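How to Fold a Shirt on a Table, for People Who Own a Chair Covered in Shirts

Posted May 19, 2021, under Laundry

I have been folding clothes badly since I was tall enough to reach the dryer, and I folded them badly on beds. A bed is a terrible place to fold. It sags in the middle, it has opinions about where your sleeves should go, and sooner or later you lie down on it. My sock drawer post in January drew a number of emails asking what I do with everything that isn't a sock, so I am finally writing up the table method.

It is slow for the first six shirts and then it isn't. It works on T-shirts, thin sweaters, pajama tops, and most towels. It does not work on fitted sheets, and I will not be taking questions about fitted sheets.

What you need

A table you can stand at without stooping. Mine is the Bradgate, which came with 186 pages of instructions for four legs and a top. Any flat surface will do, provided it is smooth and light enough in color that you can see where the fabric ends. I folded on dark oak for years and lost track of a great many navy hems.

A second surface for everything waiting its turn. A side table, a desk, the top of the washer. The floor if you must, but I'll know.

Clean hands. If you've been eating chips, go wash.

Before you start: clear the landing strip

Fold on a bare patch at least twice the width of the garment. You are going to be swinging fabric around, and it will find your coffee. Put the shirt down near the edge closest to you and leave the far side of the table open, because that is where finished pieces will go.

Lay the first piece down loosely. Don't fuss with it yet. Get the whole thing onto the table so that nothing hangs over the side, since a dangling sleeve will slowly drag the rest of the shirt after it while you are looking for the other sleeve.

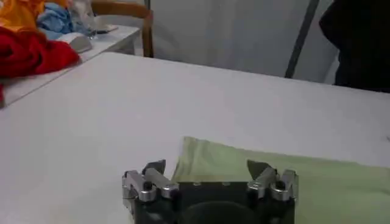
Now smooth it, and I mean with the flat of your hand, from the middle outward. Fingertips only push the wrinkles into a different neighborhood. Two or three passes is enough. You are after flat, and pressed is a separate hobby with its own equipment.

Check the edge nearest you for a corner that has flipped under. There is always one. If you fold over it, you'll get a lump that no amount of patting will cure, and you will pat it anyway.

The fold

Step 1. Turn the shirt so the longest side runs along the edge of the table in front of you. For a T-shirt that means collar at one hand and hem at the other. Tuck the sleeves in flat across the body. They don't have to match. They're going to be on the inside, where many of us keep our worst work.

Step 2. Take the far side by both corners and bring it toward you, so the shirt is folded lengthwise. Lift it clear of the table as you go. Dragging it bunches up the lower layer, and then you have to start over with a smaller supply of patience.

Step 3. Hold the band you've made by its two ends, one hand on each, and pull outward gently. A short, even tug takes out most of the creases and lines up the side seam so it runs straight along the length. If the seam wanders, set it down and pull again. One end usually comes out neater than the other. The messy end goes inside at the next fold, so make your peace with it.
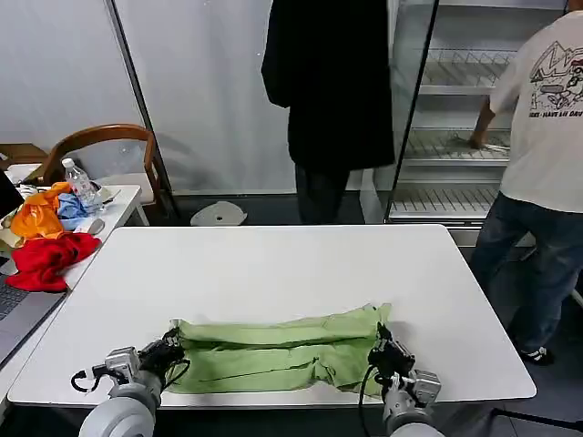 Step 4. Lower the band to the table, let go of both ends, and smooth it once more from the center. Then fold the messy end in by a third. Fold the other end over the top of it.

Step 5. Flip the whole packet over so the loose edge is underneath. This is the entire secret of those serene shelves in catalogs. Everything untidy is face down.

If it goes wrong

Thick fabric will spring back up at the fold. Towels are the worst for this, and so is that heavy brushed cotton that Talorine sells as "whisper jersey," which weighs the same as a wet dog. Make the fold anyway, lean your forearm on it, and count to ten.

Sometimes you'll end up with most of the piece lying flat and one thick ridge of it bunched off to the side. Resist the urge to yank. 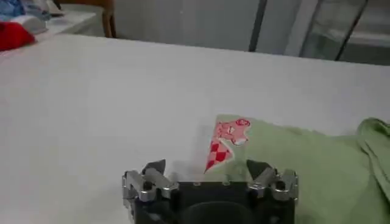 Put one palm on the flat part to hold it still, slide the other hand under the ridge, and lift. Then lay it back down away from you, as if you were putting a blanket on someone who had just fallen asleep and whom you did not wish to talk to. Smooth, and go back to Step 1.

Slippery fabric is another matter. A damp (barely damp) cloth under the shirt stops the skating. I read this on the Kemeys message boards, where one thread on the topic runs to 202 replies and ends in name-calling, but the tip is sound.

The waiting pile

Keep the unfolded things off your folding table. I lived by the single-table system for a long time, and what happens is that the heap creeps toward you until you're folding on a space the size of a placemat. Let the heap be a heap. It's fine for it to look awful over there.

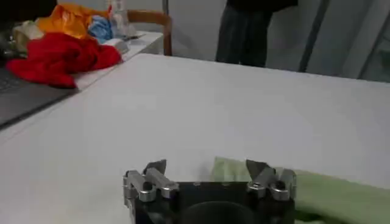

One green piece up front, the rest of the colors on the table behind.

Take one piece at a time from the pile, and don't sort by color first. I know the Polon storage guide says to, and the Polon storage guide also recommends a label maker. Sort when you put things away, once they're all the same shape and easier to boss around.

Stack finished packets five high at most. At six the stack leans, and at seven you are folding again. Carry them with one hand under and one on top, and open the drawer before you pick them up.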